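Cahier d'atelier — cellule Nullstead, février
Reprise du poste chaussettes, deux bras.

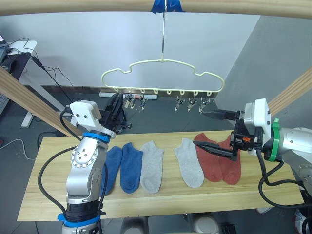

Pourquoi le bras droit perd-il son zéro au redémarrage ?
La pile de sauvegarde de l'axe 3 est faible, le codeur repart sur une valeur par défaut. Pile commandée chez Strebel, en attendant refaire l'origine à chaque mise sous tension.

9h40. Origine refaite. Serrage bride poignet gauche à 7 Nm, ok. Droite idem, une vis foirée, remplacée.

Cintre : toujours tenu au scotch bleu sur la poutre. Prévoir un vrai crochet, demander à Rindent s'ils ont encore du profilé. Re-mesurer la hauteur APRÈS, sinon tout le programme est decalé.

Câbles du bras droit à regainer, ils pendent trop bas. Pas fait.

Doigts : plus de 1000 cycles sur ce jeu, usure côté intérieur. Changer avant la démo Lastutlow.

14h. Essai à vide, 22 cycles, 21 bons. Le raté = timeout caméra poignet gauche, conecteur à revoir — déja resserré le mois dernier.

Reste : pile, crochet, gaines. Ne pas toucher à la vitesse du gauche avant d'avoir changé le connecteur.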